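Ticket 3071 — Tablett durch den Flur tragen, Haushaltssimulation Girdale
Status: in Bearbeitung
Angelegt von: Glykeria Petridis
Zuständig: Štefánia Doležal

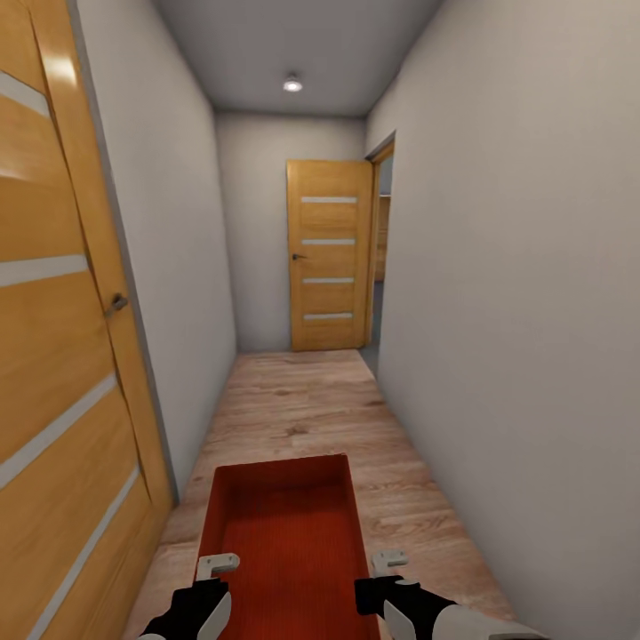
Liebe Štefánia, ich schreibe gleich etwas ausführlicher, dann musst du nicht dreimal nachfragen. Es geht um die Aufgabe »Tablett tragen« in der Flurumgebung. Seit dem Update der Greiferregelung bekommen wir bei 30 Durchläufen nur noch 10 saubere Ankünfte. Vorher war das unsere Vorzeigeaufgabe, und ich hatte sie den Kollegen von Saxena für die Vorführung schon halb versprochen (ja, ich weiß).

Das Fehlerbild ist immer ähnlich. Das Aufnehmen klappt, die ersten Schritte auch, und dann beginnt das Tablett sich langsam zu verdrehen, bis eine Seite aus dem Finger rutscht. Auf gerader Strecke geht es oft noch gut. Am Ende des Flurs, beim Einbiegen durch die offene Türöffnung rechts, ist dann meistens Schluss.

Bisher versucht:
Reibwert der Finger erhöht: kein Unterschied.
Fahrgeschwindigkeit halbiert: etwas besser, aber so möchte niemand auf seinen Kaffee warten.
Umgebung neu geladen und Zwischenspeicher geleert: kein Unterschied.

Herzliche Grüße und danke schon mal!
Glykeria

Antwort von Štefánia Doležal

Liebe Glykeria, danke für die schöne Beschreibung, damit kann ich wirklich etwas anfangen. Ich habe mir die Protokolle angesehen und glaube, dass die beiden Arme gegeneinander arbeiten. Nach dem Update regelt jeder seine Position für sich, und schon eine kleine Abweichung links wird rechts als Störung gelesen und weggedrückt. Ein Mensch gibt an der Stelle einfach ein bisschen nach — das macht man sein Leben lang, ohne es je gelernt zu haben.

Bitte stell in der Totach-Konfiguration die Kopplung der Arme auf »gemeinsam« und setz die Steifigkeit quer zur Fahrtrichtung eine Stufe herunter. Danach das leere Tablett testen, erst später mit Last.

Antwort von Glykeria Petridis

Gemacht, und was für ein Unterschied! Mit leerem Tablett kamen von 30 Durchläufen alle bis auf 3 an. Die drei Ausreißer passierten alle beim Einbiegen, da kommt der rechte Arm dem Türrahmen wohl zu nahe. Mit Gläsern habe ich mich noch nicht getraut.

Herr Sekov aus dem Vertrieb fragte beim Mittagessen, ob wir nun sagen dürfen, dass der Roboter den Tisch abräumt. Ich habe ihn gebeten, damit zu warten. Ein leeres Tablett durch einen leeren, simulierten Flur zu bringen ist eine feine Sache, aber in meiner Wohnung stehen da Schuhe, und der Hund liegt auch gern quer.

Antwort von Štefánia Doležal

Da bin ich ganz bei dir. Für das Einbiegen baue ich dir einen weiteren Bogen in die Bahnplanung ein. Das Ticket lasse ich offen, bis die Durchläufe mit Last vorliegen.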